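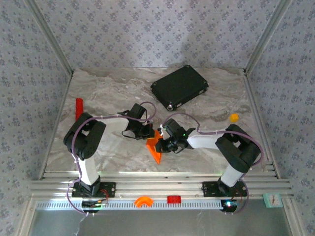
Setting up and looking after the Trallura two-arm bench kit

Notes from a winter of use in a home workshop. The kit is sold by Costigan at £2642 for the pair of arms, two mounting plates, controller boards, cables, clips and a licence for the Nulludum control software. Front rail, enclosure and work surface are extra, or you make your own. A single arm is offered as well, but most of what follows assumes two arms on one rail.

The rail

Mount both arms on one continuous length of aluminium profile. Two short lengths butted together will creep apart at the joint and the left and right arms will then disagree about where the middle of the table is. The maker supplies fixings for 2020 profile. Wider sections are stiffer and take the same mounting plates if you buy the longer T-nuts.

Fit the T-nuts before the end caps. Tighten the plates in two passes, corner to corner, with the arms hanging slack and the power off. Check them again after the first full day. Mine had loosened on the right-hand plate only, and have held since the second tightening.

A depth of 600 mm from rail to back wall suits the reach of these arms. Any deeper and the back strip of the table can only be touched with the arm nearly straight, where it is weakest and least accurate.

The enclosure

Three walls and an open front are enough. Brace the back corners with profile before you put up the sheets. Paper the inside if you like, and pick a matt paper. Gloss paint throws back lamp light and the wrist camera copes badly with it. A small repeating print does no harm to the overhead view in my experience, though the manual asks for plain grey.

The table top can be almost anything flat. A marble-patterned covering wipes clean and hides scuffs. Stick it down over the whole area, edges included. A bubble under the covering will tip a light block just enough to spoil a pick.

Cables

The arm cable runs outside the links, so it needs slack at every joint and clips between them. To set the slack:

1. Switch off. Fold the arm as tightly as it will go.
2. Clip the cable at the base, leaving a loop that clears the mounting plate.
3. Open the arm fully and clip along the forearm.
4. Leave a generous loop at the wrist, then turn the wrist to both stops by hand.
5. Go back and move any clip that pulled.

The clips in the box are small and white and grip well for a while. Replace them when they start to slide. Do not use zip ties. They mark the sheath and there is no adjusting them afterwards.

The controller boards hang under the plates and are open to dust. Brush them off weekly with a soft dry brush. Keep a vacuum nozzle well away.

Power: one 13 amp socket runs both supplies through a switched strip. Put the switch at the front, within reach of your left hand if you are right-handed.

Finger pads

Soft pads are the part that wears. Ours are lime green, which is useful on the wrist camera, as both tips stay easy to find against a beige or cream background. Wipe them with a damp cloth and let them dry before use. Alcohol makes them tacky for a day and then hard.

Swap them as a pair. One new pad facing one worn pad will push the part sideways on closing.

When setting the wrist camera, open the fingers and bring the arm up to a plain, pale surface. Both pads should sit in the lower corners of the view at much the same height, with a clear gap between them. If one is higher, slacken the camera bracket and turn it a little at a time. Adjust focus last. A slightly soft picture is normal close in and the Nulludum software does not seem to mind it. 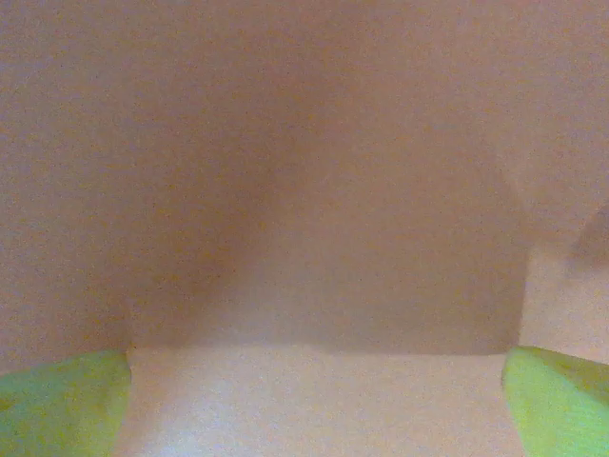

Practice parts

Start with plain blocks in strong colours. A cube, an arch, a cylinder, a triangle and a rectangular block cover most of the grips you will need, and a toy set supplies the lot. Keep the spares on the front rail or at the sides, where the elbows will not sweep them off. Check this with a slow run first. The elbows stick out further than the manual's drawing suggests, the right one especially when that arm is folded back on itself.

Translucent blocks are harder for the camera than solid ones. Leave them until the solid ones are going well, or put a lamp to one side and lower the exposure.

Stand cylinders upright only if you want practice at not knocking them over. Laid flat they can roll, so put the long side parallel to the side rail.

For two-arm work, bring both grippers to the middle slowly and save that position as "meet". Every hand-over can then start from it. Set the speed limit to a quarter for the first session. The software offers a collision margin and the default is too small with soft pads fitted. Double it.

Flat sheets

Flat items need a different approach from blocks. Come down from above with the jaws wide and the wrist square to the table. Have the second arm wait to one side with its fingers pointing at the sheet and some bare table between. If both arms reach for the sheet together they tend to turn it. A sheet sitting slightly askew is no trouble so long as the wrist is turned to match before it goes down.

Thin card will not pick up from a smooth top without an edge to get under. A strip of felt beneath one side solves this. Thick foam sheet needs no help.

Is it worth the money?

As a kit for learning two-handed picking, yes, with reservations. The arms repeat well once the rail is stiff. The manual is poor on cables and says nothing on pad wear. Costigan answered two queries by email, the second within the hour, and sent a replacement wrist cable without argument. Delivery was on a Thursday as promised. I would like to see a cover for the boards included at this price. 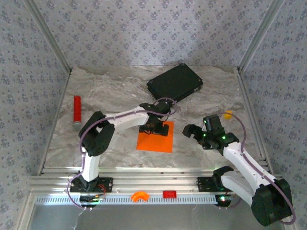

Bevan Mudgway writes from Inville that he would put the cable section first. He had the left arm running for a month with the wrist loop too short, and the plug worked out of its socket a little at each turn until the arm dropped out mid-move. His fix was a longer loop and a dab of hot glue on the plug housing, which peels off when the cable has to come out. He also disagrees on pads: he washes his in warm soapy water and gets twice the life from them. On the collision margin he has settled on three times the default, and accepts the slower hand-overs.

I have since tried the hot glue on both wrists. Use very little, and keep it off the latch.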